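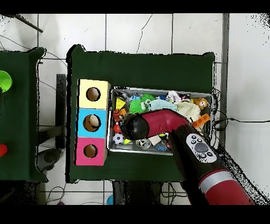
Figura 2. Contenido mixto en recipiente metálico de borde elevado, con las tres cajas de orificio circular dispuestas en columna a la izquierda.

3.2. Composición del contenido mixto y cajas de destino

El material de partida es un conjunto de juguetes pequeños almacenados en común, sin separación previa por tipo, tamaño ni textura. Se eligió esta condición porque corresponde al estado en que llegan los lotes a la ludoteca de Plarnport, donde el almacenamiento en cajones compartidos es la práctica habitual. El inventario general del proyecto Kerkeo comprende casi 1.000 piezas, de las que se extrae un subconjunto para cada sesión. La extracción se hace por categorías, con reposición al término de la sesión, de modo que una misma pieza puede figurar en varios lotes.

Las categorías se definieron según el comportamiento de la pieza dentro del montón, y no según su uso en el juego. La primera, «rígidos rodantes», agrupa pelotas y esferas de superficie dura o semidura. La segunda, «blandos», incluye peluches, figuras de punto y piezas de pelo corto o largo. La tercera, «rígidos angulosos», recoge bloques, vehículos y piezas de construcción. En la figura 2 conviven elementos de las tres: el balón de fútbol blanco y negro y la bola verde con púas, la pieza de punto de color crema y la pieza azul pálido de aspecto velloso, el pequeño bloque beis del sector inferior. La bola con púas plantea un caso intermedio. Rueda como las demás esferas, pero sus salientes se enganchan en los tejidos vecinos, por lo que en la codificación se marcó con un atributo adicional («retención») sin cambiarla de categoría.

El recipiente se llena por vertido y no se alisa. Haworth e Inskip (comunicación interna) habían observado en la fase piloto que el alisado manual desplaza las piezas pesadas hacia los bordes y deja los blandos en el centro, lo que reduce artificialmente el solapamiento. Con el vertido libre, las piezas blandas cubren con frecuencia a las rígidas y el recuento visual desde arriba subestima el contenido real. Este sesgo se trata en el apartado 4.1.

Las cajas de destino siguen el modelo Kneževič: cuerpo cúbico, tapa de color y un único orificio circular centrado. El color de la tapa identifica la categoría asignada y se mantiene constante durante la sesión. El diámetro del orificio limita la pieza admisible, restricción que afecta sobre todo a los blandos voluminosos, comprimibles pero con tendencia a recuperar el volumen a medio paso. En esos casos la pieza se considera clasificada cuando más de la mitad queda por debajo del plano de la tapa. Una pieza visible a través del orificio, como el objeto beis en la caja azul de la figura 2, se registra como depositada aunque no haya llegado al fondo.

3.3. Elementos textiles y material ajeno 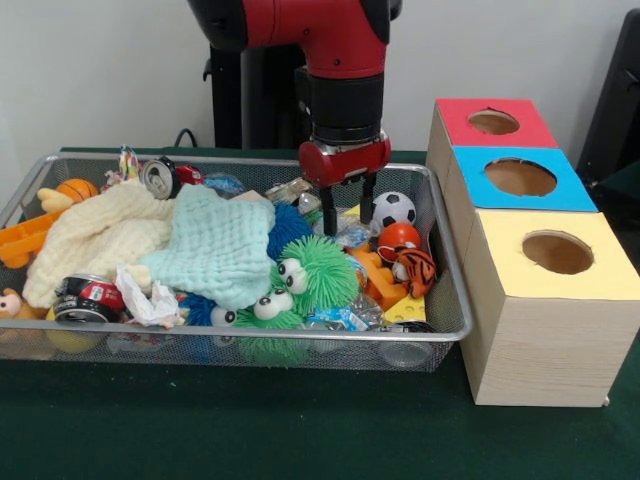 Última modificación de esta página: octubre de 2022

La segunda condición añade al lote tejidos y envases. Los tejidos son de trama gofrada, en color crema y verde menta pálido, y se colocan sin doblar. Su efecto sobre el montón es doble: ocupan gran parte de la superficie visible y forman bolsas en las que quedan alojadas las piezas menores. En la cesta de malla metálica de la figura 3, la mitad izquierda está dominada por los dos paños, y los juguetes asoman sobre todo junto al borde, entre ellos la pequeña pelota de baloncesto naranja, el peluche amarillo y la pieza de plástico naranja con aberturas rectangulares.

El material ajeno — en este lote, una lata de aluminio aplastada y un envoltorio de plástico transparente — no tiene caja de destino. El protocolo Rostico prevé para estos casos una retirada aparte, anotada con el código X, que no suma ni resta en la tasa de clasificación. La decisión es discutible. Un envoltorio ligero adherido a una pelota puede acompañarla hasta el orificio, y entonces el registro de la pieza y el del residuo dejan de ser independientes. En el análisis principal se conservan esas observaciones, y en el análisis de sensibilidad se excluyen.

La lata presenta una dificultad distinta. Por rigidez y peso se comporta como un rígido anguloso, mientras que su forma original era la de un rodante. En la codificación a ciegas, las dos evaluadoras (B. Haworth y L. Inskip) la asignaron a categorías diferentes, y el desacuerdo se resolvió aplicando el código X con independencia de la forma.

Las cajas se alinean junto al recipiente, con las tapas hacia arriba y apoyadas en el tapete verde de la mesa. Se descartó apilarlas en vertical, ya que la tapa inferior quedaría bloqueada. El cuerpo de cartón con acabado veteado claro ofrece poco contraste con las piezas beis y crema, pero la tapa de color delimita bien el orificio, y en la fase piloto, realizada en enero, no se registraron confusiones atribuibles al acabado.

Cada condición se repitió 10 veces con vertido nuevo. Entre repeticiones se vaciaron las cajas y se devolvieron las piezas al recipiente, con los paños sacudidos para liberar los elementos retenidos. Las piezas caídas fuera de la mesa se anotaron como pérdidas y se reincorporaron en el vertido siguiente. Los valores por categoría figuran en la tabla 2.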